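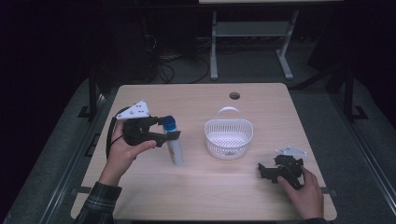
Two hand-held grippers at the table, with a bottle and a white plastic basket.

Wim Prins keeps the equipment budget for Curkus on one sheet of paper. The top half is what the company wants to buy. The bottom half is what it has to buy first, and that half is longer.

Hand-held grippers were an easy line to approve. A pair lets staff work through a packing job by hand before anyone orders an arm. Prins had $3,121 set aside for the first stage, and the grippers were only part of it. Clamps, cables, spare jaws and freight took up the rest.

"People price the machine and forget the table," he says. "Then the table wobbles and you've lost a week."

He asked two suppliers, Seltivo and Vanhove, for quotes. Seltivo was cheaper but wanted 16 weeks for delivery. Vanhove could ship in 21 days and charged extra for training. Prins chose Vanhove and cut the training to one session.

The arm itself is a separate decision. Curkus has pencilled it in for next June, under the project name Jimley, and Prins won't sign until he knows which jobs are worth giving it. Bottles are on the list - so are pouches, which he expects to be harder.

His advice to smaller shops is to ask for the price of spare parts in the same email as the quote, and to get it in writing.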